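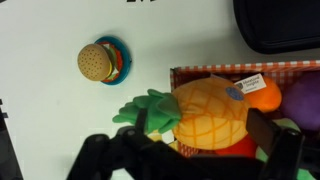

Spielzeug-Hamburger auf weißem Tisch

Protokoll der Sitzung des Elternbeirats, 3. März
Leitung: Kanini Mfaume
Protokoll: Callum Marsden

TOP 1 Protokoll der letzten Sitzung
Ohne Änderungen genehmigt.

TOP 2 Mittagessen
Der Vertrag mit Korno läuft im Juni aus. Angebote liegen von Korno und Vimis vor. Vimis liefert erst ab 67 Essen am Tag, was in den Ferienwochen nicht erreicht wird. Der Beirat empfiehlt dem Träger, mit Korno zu verlängern und einen zweiten fleischlosen Tag zu vereinbaren. Abstimmung: einstimmig bei einer Enthaltung.

TOP 3 Sommerfest
Das letzte Fest brachte nearly 1000 Euro ein. Für Getränke werden 200 Euro vorgestreckt. Frau Mfaume fragt wegen der Bänke bei Skokard an.

TOP 4 Verschiedenes
Das Tor zum Hof schließt weiterhin schlecht. Herr Marsden meldet es erneut. Die Liste für den Fahrdienst hängt im Flur aus.

Ende der Sitzung: 21 Uhr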